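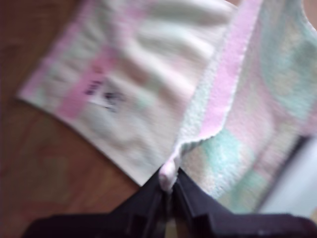

Oct 28, 2021

Hi Margus,

You asked for two pages on where the owner survey stands, and I'm going to try to keep it to that (no promises, you know me). Short version: the first round is closed, the second is running, and the Prollstead data is better than I expected and also a bit of a headache.

## Where we are

We have 471 completed questionnaires from people who own a Prollstead wagon or hatchback that's at least three years old. Our target in the grant letter was 300, so I'm really pleased! Most of the extra came from the Tsikata dealer group, who put our link on their service receipts without even being asked twice. The Clondwood owners' club also sent it around, but those answers run heavily toward people who adore their cars, and I've tagged them so we can look at the results with and without them.

Byung-chul Han has been doing the cleaning. He threw out duplicates first, then anything where the mileage made no sense (one hatchback had apparently driven to the moon and back, twice). What's left after that is the number I gave you up top, so you can quote it.

## What owners are telling us

I want to be careful here, because we haven't weighted anything yet, but a few things jump out:

- Infotainment is the number one complaint by a mile. Screens that freeze, phones that drop off, the backup camera coming on late.
- Engines and transmissions are barely mentioned. The old gearbox trouble that everybody on the forums goes on about shows up mostly in the oldest cars.
- 61 people wrote in about rust around the rear hatch. We didn't have a question on rust. They used the comment box at the end, and some of them filled it right up.

The rust thing is the part I keep coming back to. I've added a proper question for round two, with a choice of where on the car it is and whether the dealer covered it. Byung-chul would like owners to upload photos too. I've said not yet – the form is long enough, and we lose people every time we add a page.

Dealer service scores are all over the place, and I'd rather not show you a table until I know how many answers there are per shop. A couple of the small ones have only a handful.

## Round 2

It opened at the beginning of October and covers the Cemulel models, which gives us something to put next to Prollstead in the ranking. Responses are slower. Cemulel doesn't have a club anything like Clondwood, and their dealers want everything cleared by a head office that takes its sweet time answering email. I've been calling service managers directly, and that's going better than I feared (they love to talk, so block out your afternoon).

If it's still crawling in a few weeks I'd like to buy a postcard mailing to registered owners. I have a quote and it fits inside the outreach line.

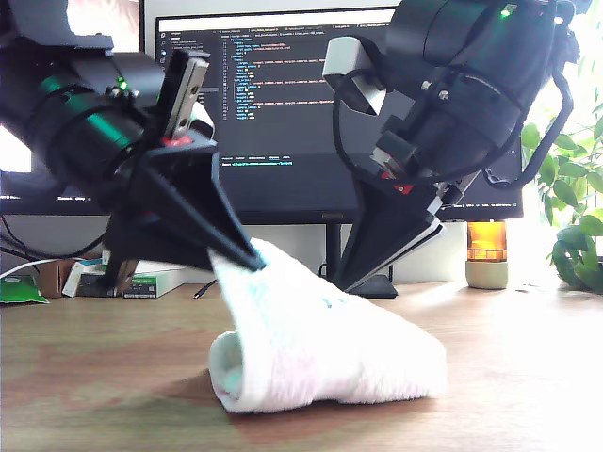 *Two robotic arms at work on a white sock.*

## Money

We're under on travel and over on phone and software. The survey tool bumped us to a higher plan once the answers came pouring in, so that one's a nice problem to have, sort of. I'd like to move part of the travel money across to cover it. Could you let me know if that needs a formal letter or if a yes by email will do? Everything else is tracking the budget you approved.

## Things I'm less happy about

The ranking method still isn't settled. Byung-chul wants to score problems by what they cost to fix, and I lean toward how much they bug people day to day. A frozen screen costs a lot less than a water pump, but owners get mad at it every single morning! We've tried both on the Prollstead answers and the order of the models changes quite a bit, so we do have to pick before anything gets published. I'd love half an hour with you on this.

I also owe you the privacy note for the dealer data. It's drafted, and I just need to fix the section on how long we keep license plate numbers.

## Next up

1. Keep round two open and call the remaining Cemulel dealers.
2. Weight the Prollstead answers by model year.
3. Send you the privacy note and the dealer table, if the dealer table is fit to be seen.

Call whenever you like, mornings are best.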